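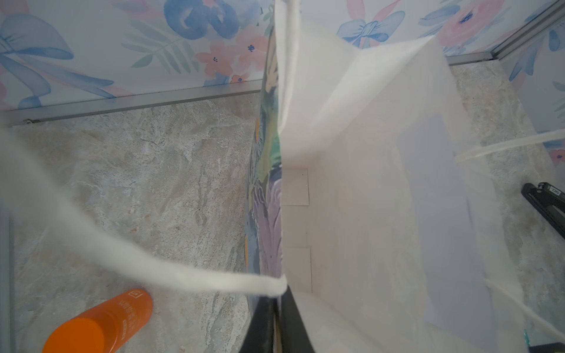 Search this site Enter keywords Go

The $15 goody bag, reconsidered
By Kátia Prado | September

Every fall the Lyons neighborhood letter gets a note from somebody who wants us all to stop wrapping things and start filling paper gift bags with snacks. This year it was Zuleica Meireles, who says a painted bag and a handful of packets makes a fine welcome for a new neighbor and takes no time at all. I have my doubts.

Start with the bag. The flowery kind with a rope handle looks lovely on a shelf at Prida, and it stands up well enough when it's empty. Then you put in one tall packet, it leans on one wall, and the next one slides underneath. People tell me to pack heavy things first. Fine - but snack packets are mostly air, so which one is heavy?
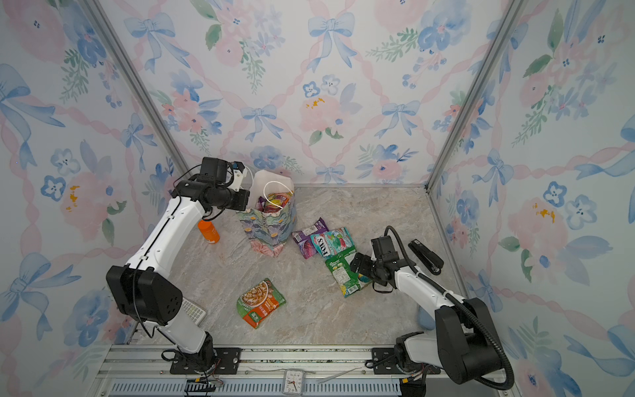
Purple, yellow and red packets in the bag, with a Fox's packet among those outside it.

Rosimeire Miranda swears by standing everything upright, labels facing out. I tried it on Wednesday and it does look better from above. It also holds less, and once somebody pulls out the first packet the rest fall over anyway. Bottles I would leave out. They roll, and they flatten whatever is beside them.
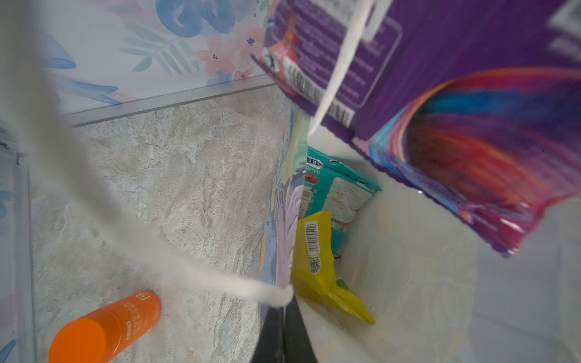

Then there is the price. Zuleica puts a bag at $15, and I believe her if you buy only what's on sale. Mine came to more than that before I had paid for the bag. Eleven households moved in over the summer, so somebody should do that math before we promise one to each door.

I'm also not convinced people want them. Valquíria Cordeiro got one last year and says she ate the candy, gave away the noodles and kept the bag, which she has now passed on twice. If you have a better way to fill one, leave a note in the box by the mail room and I'll try it. I still have a bag to practice on.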